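Paswood wants you to teach its robot to set the table

Monday, March 4, 2024

I've been waiting for somebody to let me drive one of these things for ages, and last week Paswood finally did. The company, which works out of a converted storefront in Tillemmont, has opened sign-ups for what it calls its home teaching program. The short version: you sit down, you grab a pair of controllers, and you do ordinary kitchen stuff through a two-armed robot while it records everything. Then the software studies what you did and tries to do it without you.

Paswood says it's looking for 30 people in the Tillemmont area to start, with more spots coming in October if the first round goes well. No robot experience needed. I can vouch for that part, because I have none and they let me in anyway.

The task they're working on right now is table setting. Plates, bowls, cups, silverware, all of it on a cloth, in a regular apartment with regular clutter. I asked why they didn't start with something easier, like stacking blocks, and the answer I got was that they did, years ago, and got sick of it. Fair enough!

So how does it feel? Weird for ten minutes, then kind of great. The controllers are called Kurtons (I asked, it's just a name) and they look like a smaller copy of the robot's own arms. Bend the little elbow, the big elbow bends. Squeeze the trigger and the gripper closes. There's a tiny lag, and my brain noticed it right away and then quit noticing it somewhere in my second try.

The cup was easy. Plates are okay once you stop going straight down at them and come in from the side. Silverware is another story. A fork lying flat gives you almost nothing to grab, and you're working with two stubby fingers that can't feel a thing. I scraped that fork halfway across the plate, let go, backed off, came in lower and finally got it by the handle. I may have cheered.
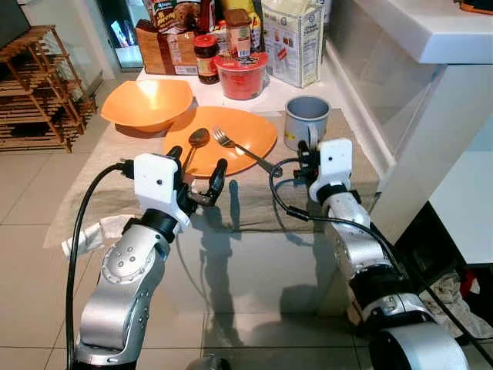
The other thing that got me was having two hands again. With one arm you end up chasing stuff around, but with two you can steady something on one side while you pick on the other, and after a while I was doing it without thinking. That's the part Paswood is most excited about, by the way. They told me the one-armed version of the lesson needed far more tries before the software picked anything up from it.

And it does need a lot of tries. For the table setting lesson they've recorded 204 full runs so far, and they're aiming for 1,000 before they call it finished. Every run counts, even the clumsy ones, though the really bad ones get tagged so the robot doesn't copy them. (Two of mine got tagged. I'm over it.)

I also got to see it go solo. They put the controllers away, hit start, and we all stood back. It took the cup first, set it down a bit too close to the edge, then went for the plate and did a better job than I had. Then it got to the spoon and just hovered there for what felt like forever before giving up. Right now it gets through the whole setting on its own in roughly 71 percent of attempts, according to Paswood, and silverware is where most of the rest go wrong. I only watched three, and it finished two, so make of that what you will.

A few things I'd want to know before signing up. Sessions run two hours with a break in the middle, and you'll want that break, because my shoulders were toast. You get paid by the session, not by the run, so there's no point in rushing. The robot's cameras are on the whole time you're driving, and the recordings stay with Paswood and its hardware partner, Reuter, which builds the arms. I asked if they'd ever be sold to anybody else and was told there are no plans for that. I'd have liked a flat no, but that's what I got.

As for whether you'll have one of these in your own kitchen, nobody at Paswood would give me a date or a price, and I tried more than once. The plan for this year is to finish the table lesson, then move on to clearing the table, which they say is harder since everything's dirty and nothing's where you left it.

Sign-ups are open now through the Paswood site, and the first sessions start later this month. I've already put my name down for the clearing lesson. I want another shot at that fork.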